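Osberg Cider Trail: progress report to the Dostitum Fund, second period

The trail now links seven tasting rooms between Osberg and the river. Two joined this spring. Both have signed the shared opening hours agreement and have their road signs up.

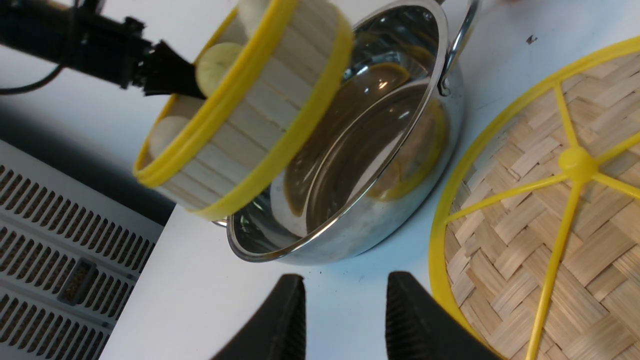
Hubáček

Visitor numbers

The tasting rooms recorded 3,398 visits in the period. Of these, 1,155 came on the trail pass. The rest paid at the door. Pass sales were slow until the price was printed on the map, and then picked up. Weekday afternoons are still quiet at the two hill orchards.
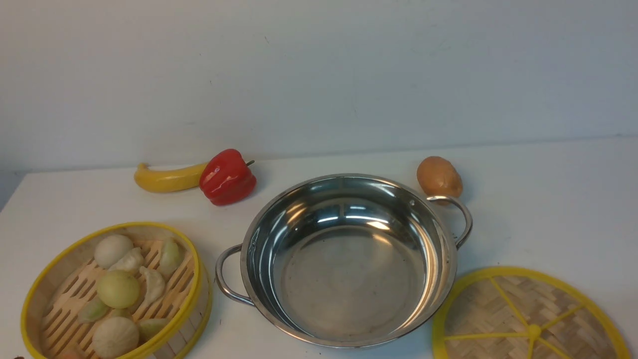 By Hubáček, for the Osberg trail office

Spending and work done

The map reprint came in under budget. We moved the difference to the shuttle van, where fuel cost more than planned. Oltora has finished the booking page and is fixing a fault that let people reserve tables after closing time. Staff training covered pouring sizes, checking ID and how to explain dry and sweet ciders.
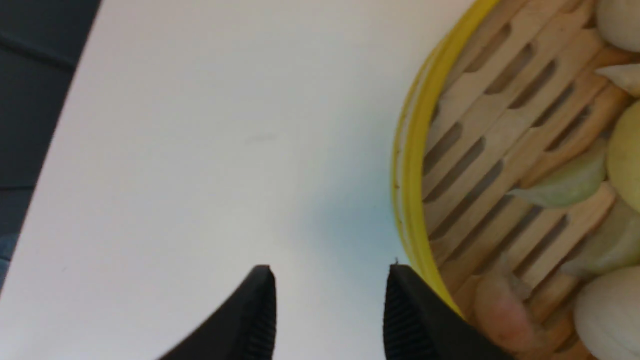

Round bamboo steamer on a white tabletop.

Still open

The parking lot at the lower orchard has not been graded. The contractor is now booked for October. Five of the rooms plan to stay open through winter, and we need their final hours before the next map goes to print.
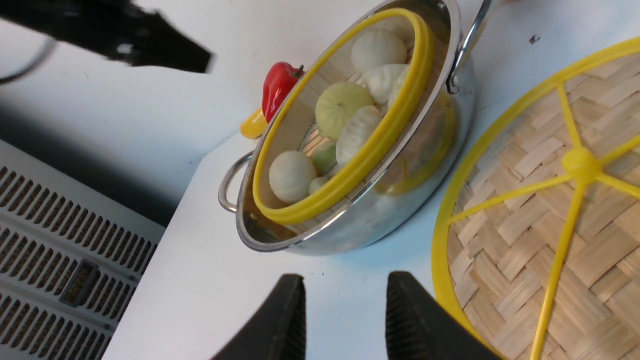 Will the shuttle run in winter?

Only on weekends, and only to the rooms that stay open. The remaining van budget covers this through the end of the grant.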